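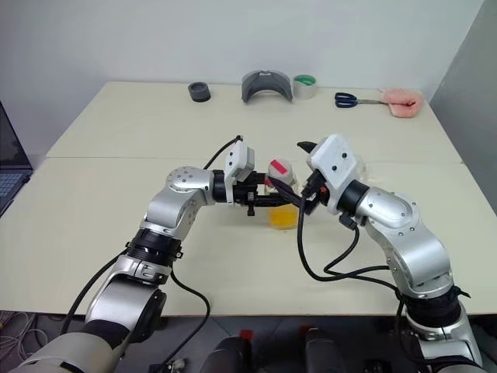
February, page 38

Sourdough starter, rye, batch 3. Fed at 7:10 am with the Hirvonen flour, same weight of water, lid resting on top. By lunch it had risen to the tape and smelled like a pear that had made some poor choices. Encouraging.

Batch 2 is dead. I kept it two days longer than it deserved. Pink streak down one side, and pink is where my optimism stops. Jar scalded, contents buried in the outside bin. Reijo wants it noted that he said so.

Proofing cupboard is still reading high. The dial says one thing, Hanne's kitchen thermometer says another, and I believe Hanne's because it's the one that cost money. Have turned the dial down a notch and put masking tape over the old mark so we stop arguing with it.

Test loaf from this morning: 662 g out of the oven, dense, tight crumb, a respectable crust on top and something closer to roofing underneath. Stone not hot enough. I gave it over half an hour of preheat and it clearly wanted more. Veikko ate three slices and called it "honest," a word he also uses for his car.

Salt: we have switched to the coarse stuff and the spoon measure no longer means anything. WEIGH IT. Oona, this is for you, with affection.

To do
- second feed before I leave, half the flour
- ask Raimo if the Denham tins are coming back or if they live at his house now
- longer preheat, stone on the lower shelf
- label jars on the jar, not the lid. Lids move around.

5:40 pm. Fallen back a little, bubbles still coming. Fed it. If it's on the shelf tomorrow morning I'm not cleaning it up alone.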